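Grarnmont publishes upkeep routine for its two-arm fuse cell

GRARNMONT, 27 March 2023. Grarnmont today released the maintenance schedule for Tavorari, its two-arm cell for handling blade fuses.
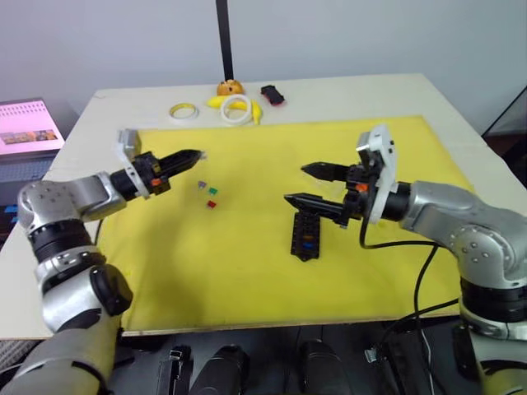
Tavorari is serviced every 400 operating hours. Technicians check the joint screws, clean the fingers and confirm that both arms return to their start position. The yellow foam mat is replaced after 3000 cycles, and the fuse holder is set down again on the new one before the arms are restarted.

Wrist cables are inspected at each service.

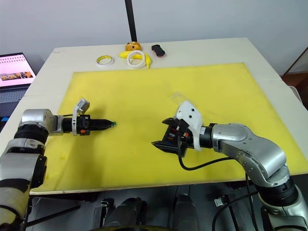
Keabetswe Coetzee

The schedule replaces the one issued in December. Finger alignment now takes 10 minutes, and a worn pair is changed as a set.

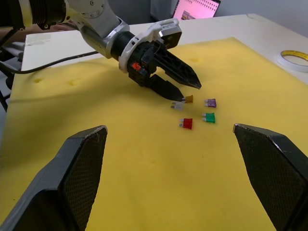
Thijs Jacobs said the shorter alignment step would let Michalík run the same routine between shifts, and asked that spare fingers ship with each cell.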